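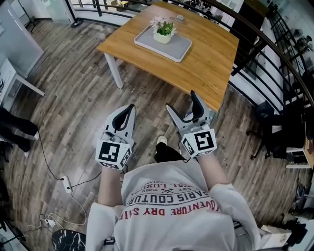
A white sweatshirt lettered "Aventure Dry Sail," over a wood-plank floor.

Report on the visit to the Sevitz garment printing works, Mudport

On 10 January 2024 members of the Mostance Textile Society visited the Sevitz printing works at Mudport. The party was received at the east gate by Sepehr Golestani, production manager, and was shown the cutting room, the screen store and the two main printing halls.

The works occupies a former rope warehouse on the harbor side. Printing on finished garments began there in July of the previous year, when the Pathak line was moved from the upper floor. Before that date the company printed cut panels only, and these were sewn elsewhere. Mr. Golestani explained that sweatshirts now make up the larger part of the winter order book -- chest lettering in two colors remains the most common request.

Members spent most of the morning in the screen store. It holds 2,098 screens, each filed by customer and by mesh. Screens for repeat orders are kept for two seasons and then stripped and coated again. Several members asked how small lettering is kept sharp on brushed fleece. The staff replied that a finer mesh is used and that the ink is laid down in two passes, with a short drying period between them.

In the first hall a run of 506 garments was in progress. Each piece is placed on the board by hand, smoothed from the neckline down, and checked against a mark at the center of the collar. After curing, one garment from each batch is washed and stretched, and the result is entered in a bound register. Members were permitted to examine the register and found the entries clear and complete.

The second hall was closed for the replacement of a dryer belt. It was viewed from the gallery.

Lunch was taken in the works canteen. A short discussion followed on water use, and the company agreed to supply written figures to the Society.

Members wishing to borrow the sample book of printed fleece, which contains 200 swatches, should apply to the Society's library. It may be kept for two weeks.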